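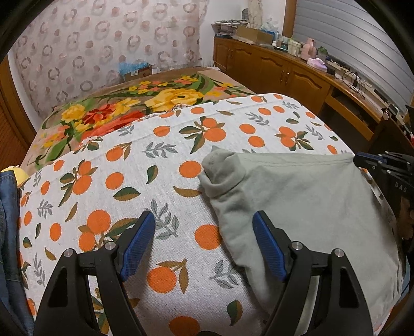 Prakent Care Labels is a small collection of washing and care labels copied from clothes and household textiles, with the wording typed out exactly as it was sewn in. We started it because the repair group in Nosthorpe wanted to know how to wash things that came in with half a label or none at all. Most records belong to plain everyday pieces, such as a grey-green garment with a double line of stitching along one edge, or a white cloth printed with oranges and leaves. Very few are special. The label text is the part we care for, and the rest of each record is there only to help you find it again.

What is inside

The main file is labels.csv, with 400 rows. One row is one label, so a jacket with two labels has two rows and they share the same item number. A second file, symbols.csv, explains the 60 symbol codes we use. Both files are UTF-8 and separated by semicolons, not commas, because many labels contain commas in the fibre line.

Columns in labels.csv

item: a number, not unique (see before)
kind: garment, bedding, table, curtain, other
fibre_text: the fibre line as printed, spelling errors included
fibre_norm: the same in English, lower case, percentages as whole numbers
wash, bleach, dry, iron, clean: one symbol code each, or empty
languages: two-letter codes in the order in which they appear on the label
legible: full, part, or guess
note: free text, often empty

Please look at the column legible before you calculate anything. A row marked guess means that two of us read the label and did not agree, and then we chose the more careful washing temperature. These rows are useful for reading practice and not useful for statistics.

Where the labels come from

200 rows were collected at the repair table in Nosthorpe, and the other half came from the second-hand shop in Cloltoton, which let us go through the rails in the morning before opening. The two places are not similar. Nosthorpe gives more worn things, with faded labels, and Cloltoton gives more bedding and curtains. If you split the data for testing, split by item and keep the place in mind.

Known problems

Wool is rare in the collection. People around us seem to repair their wool at home or keep it.

Old labels sometimes show a symbol which is not in our list. We put the code X99 and describe the shape in the note.

The Dufour spelling list, which we used to correct fibre names in version 1, changed "polyamid" into "polyamide" also in fibre_text, where it should stay as printed. In version 2 we put back the original words, but I have probably missed a few — if you find one, send the item number and I will look in the paper sheets.

Empty cells in dry mean that the label says nothing about drying. They do not mean that drying in a machine is allowed.

Use and sharing

You may copy, change and share the files, also for paid work, if you mention Prakent Care Labels and say which version you used. Please do not use them as washing advice for a particular piece of clothing. The label in your own garment is always more correct than our table.

Changes

Version 2: fibre_text restored, the column languages added, three double rows removed and replaced.
Version 1: first files, put online in November.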